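Relatório de projeto: arrumação de roupa em espaços pequenos
Unidade curricular de Projeto II, grupo Brudow
Autor: Ravindra Vashisht
Entregue em 17 de julho de 2023

3. Levantamento

O trabalho partiu de um problema comum em quartos de estudante: a roupa de uso diário fica nas costas da cadeira porque o armário está longe ou cheio. Estudámos a alternativa mais simples, um cabide de pé em madeira, com varão e cabides soltos. Fizemos o levantamento em janeiro, em 6 quartos da residência Slaoui, e medimos a largura livre junto à secretária. Em 2 deles não havia espaço para abrir uma porta de armário.

4. Critérios

Considerámos uma largura máxima de 90 cm e pelo menos 60 cm de passagem até à cadeira. As peças compridas, como os casacos, ficam numa ponta do varão. As camisolas e camisas seguem-se, cada uma no seu cabide. Não incluímos calças nem calçado.

5. Montagem na sala de ensaio

Usámos a sala Binness, que é pequena e tem uma secretária branca encostada à parede. O cabide de pé é de madeira escura.
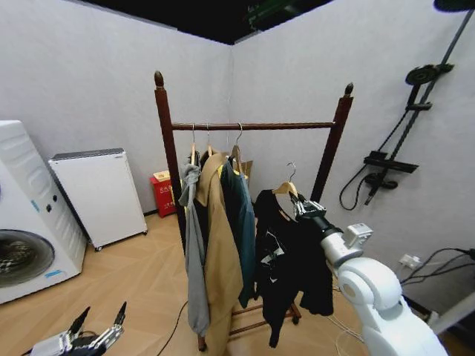
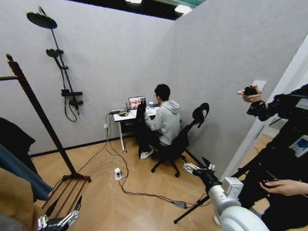

A maior dificuldade foi a circulação. A base do cabide de pé ocupa mais chão do que o varão faz supor, e a cadeira com rodas precisa de espaço para recuar. Os cabos no chão também limitam as posições possíveis e deviam ter sido contabilizados na planta inicial.

6. Trabalho por fazer

Falta comparar este modelo com o varão de parede Flumitz, que não chegou a tempo. Falta também repetir as medições com roupa de inverno, mais volumosa. A planta corrigida segue no anexo B.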